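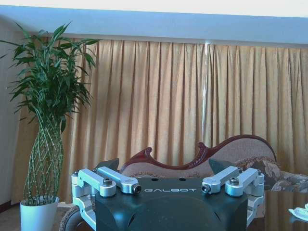
6. Gripper: weekly check and fingertip change

Read section 2 (Isolation) first. Allow 7 minutes for the check, longer if the pads are being changed.

You will need:
Hex keys from the Wogan service roll
Dry lint-free cloth
Two new finger pads, always fitted as a pair

6.1 Checking the linkage

1. Send the arm to its service position and open the gripper fully.
2. Press the stop button and switch off at the base. Wait for the base light to go out.
3. Wipe the silver linkage arms and the dark housing. Do not spray cleaner on the housing, and keep fluid away from the two small holes on top of it.
4. Try each hex-socket bolt at the pivots with the correct key. It should not turn under light finger pressure.
5. Move each finger gently from side to side. A little play is normal — a click is not. Report any click to Morfudd Powell before the machine is used again.

CAUTION: Never pull on the linkage arms to open or close the gripper by hand. Use the jog screen.

6.2 Changing the finger pads

1. Repeat steps 1 and 2 above.
2. Undo the fixings on one pad and slide it off. Leave the other in place until the first new pad is on.
3. Fit the new pad with its gripping face towards the opposite finger. Tighten by hand, then by a quarter turn.
4. Do the same on the other side.
5. Switch on and close the gripper at the slowest speed. The pads must meet squarely along their length.

Note: Reset the cycle counter after fitting. The reminder appears again at 2,000 cycles. If it does not, see fault code 127.

Enter the change in the log with your initials. Spare pads are ordered through Jussara Quintana at Munberg.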